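Forum Manipulation et apprentissage > Données et démonstrations
Sujet : Vêtements déformables, démonstrations à la pince manuelle : faut-il filtrer par inclinaison ?
11 messages

tisard_lab
Posté lundi, 09:14

Bonjour à tous. Nous entraînons une politique de pliage à deux pinces sur des démonstrations recueillies à domicile, sans bras robotisé. Jeu actuel : 405 épisodes retenus, jeans et hauts confondus, observation fisheye au poignet, poses relatives, horizon d'action de 16 pas. Le pipeline de filtrage est celui de Vudis, avec une étape maison en plus : on rejette tout épisode où le roulis du poignet dépasse un seuil pendant plus de deux secondes.
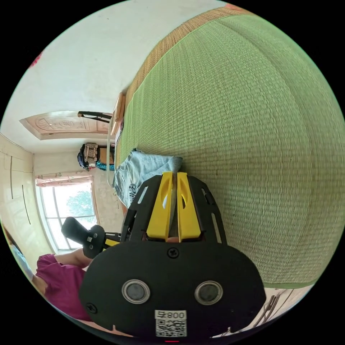

Ce seuil nous coûte cher. Les démonstrateurs tournent beaucoup le poignet pendant l'approche, surtout quand le support est un lit et qu'ils travaillent de côté. Sans le filtre, on récupère 69 épisodes. La question est de savoir si on les réintègre tels quels ou si on ne garde que la portion après la prise.

k_erton
Posté lundi, 09:52

Réintégrez-les. Un roulis fort n'est pas une erreur de démonstration. Si vos poses sont relatives à la pince, la politique n'a aucune raison de souffrir d'une caméra tournée de 90°. Le vrai risque est la perte de suivi pendant la rotation, et ça se filtre sur la covariance du SLAM, pas sur l'angle.

mbr_74
Posté lundi, 10:20

Pas d'accord avec k_erton. En théorie oui, en pratique le bras cible a des limites articulaires. On a fait l'essai sur des serviettes : les trajectoires à fort roulis passaient le contrôle de suivi sans problème et sortaient de l'espace atteignable au rejeu. Il faut filtrer sur la cinématique inverse du robot de déploiement.

k_erton
Posté lundi, 10:31

C'est un autre filtre. Je ne dis pas le contraire.

mbr_74
Posté lundi, 10:34

Si, un peu. « Réintégrez-les » sans préciser le bras, c'est un conseil incomplet.

tisard_lab
Posté lundi, 11:47

Le bras de déploiement est un 6 axes monté au-dessus d'une table, donc la remarque de mbr_74 nous concerne. Je vais passer les 69 au rejeu cinématique. Pour le suivi, le tatami pose une question distincte : trame fine et répétitive, peu de relief hors de la bordure. Le mobilier et les vêtements autour donnent sans doute l'essentiel des points stables. Les phases où un jean occupe une bonne part du bas du champ sont celles que je veux regarder de près.
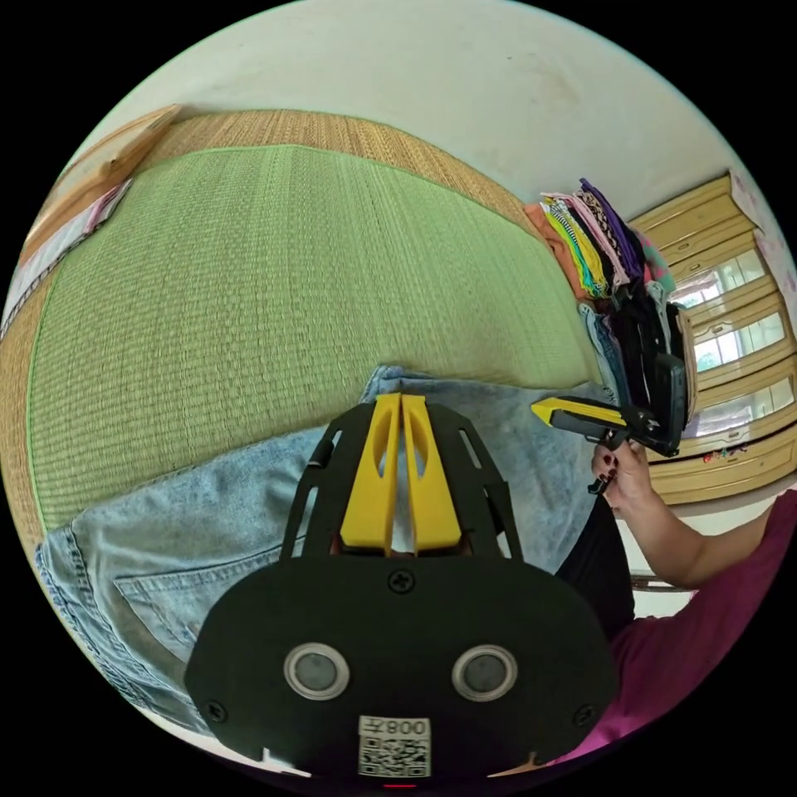

Publié par tisard_lab | Membre | Vudis, Tisard

Deux points sur ces phases. Le denim clair délavé contraste bien avec le vert de la natte, et la segmentation n'a pas de mal à trouver le bord. Une pile de vêtements noirs, c'est autre chose : les couches se confondent et le masque fusionne tout. Ensuite, la seconde pince entre parfois dans le champ de la première. Pour l'instant on ne la masque pas.

rahel.pfister
Posté lundi, 13:05

Masquez-la, ou du moins masquez la main. Chez nous la politique apprenait à se caler sur l'avant-bras du démonstrateur, qui n'existe plus au déploiement. Masque sur la main et l'avant-bras, doigts jaunes laissés visibles, entraînement relancé avec la même graine : l'écart d'alignement entre les deux pinces a nettement diminué. Test sur un seul type de vêtement, je ne généralise pas.

k_erton
Posté lundi, 13:18

Le masque crée sa propre signature. Une tache noire qui se déplace de manière corrélée à l'action, le réseau la lit aussi bien qu'un bras.

rahel.pfister
Posté lundi, 13:40

D'où l'inpainting plutôt qu'un aplat. J'aurais dû le préciser. L'aplat donnait un résultat intermédiaire.

j_rotich
Posté lundi, 15:26

Question de budget : vous entraînez combien d'époques ? Avec 400 épisodes environnement compris, j'ai vu la perte de validation remonter bien avant 2000. Si c'est votre cas, ajouter 69 épisodes de qualité moyenne peut aider par simple effet de régularisation, et vous attribuerez le gain au roulis alors qu'il vient du volume.

tisard_lab
Posté lundi, 17:02

2000 époques, arrêt anticipé désactivé, ce qui est discutable. Pour séparer les deux effets je prévois trois entraînements : les 405 seuls, les 405 plus les épisodes à fort roulis qui passent le rejeu, et un témoin à volume égal où je remplace ces derniers par des copies augmentées d'épisodes déjà retenus. Même graine partout dans un premier temps, puis trois graines si l'écart le justifie. L'inpainting de la main viendra dans une seconde série, je ne veux pas changer deux choses à la fois. Résultats en avril si le cluster est disponible.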